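Nel, the home-built bathroom arm: your questions answered 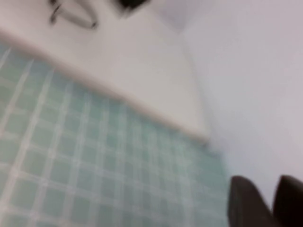
Omid Shokri
Builder of Nel, shared workshop member, Iddale

What is Nel?
Nel is a small robot arm with a two-finger gripper and a little camera near the wrist. I'm building it between my place and the shared workshop in Iddale, mostly on Wednesday nights. The goal is for it to tidy up around a bathroom, which is a silly place to start and I love it!

Why so much green tile?
Small square tiles with pale grout are brutal for position tracking (every square looks like its neighbour). If Nel can keep its bearings over those, and find the white ledge, I'm happy.

Your picture is blurry. Is the camera any good?
It's fine when the arm slows down. I run the wrist faster than I should – my fault. Betach, the software I wrote for the arm, throws out the worst frames before it tries to work out where the ledge is.

What are the fingers made of?
I print the cores at the workshop and pull a dark rubber sleeve over each one. I'm on version 5. The earlier ones were too skinny and kept twisting.

What has it cost so far?
Over $1000, and most of that went on motors. I bought two from Trastance, cooked one, and bought another. Check your wiring colours, folks.

Is it safe around water?
No! The joints aren't sealed, so I shut the water off before I bring the arm in, and the power supply stays out in the hall.

Can I come and see it?
Sure, if you're a member or come along with one. I'm usually at the back bench by 7 and I'll talk your ear off about grippers.

Will you share the plans?
Yep – the finger files are ready now. The wrist mount still needs a redraw, so ask me again in March.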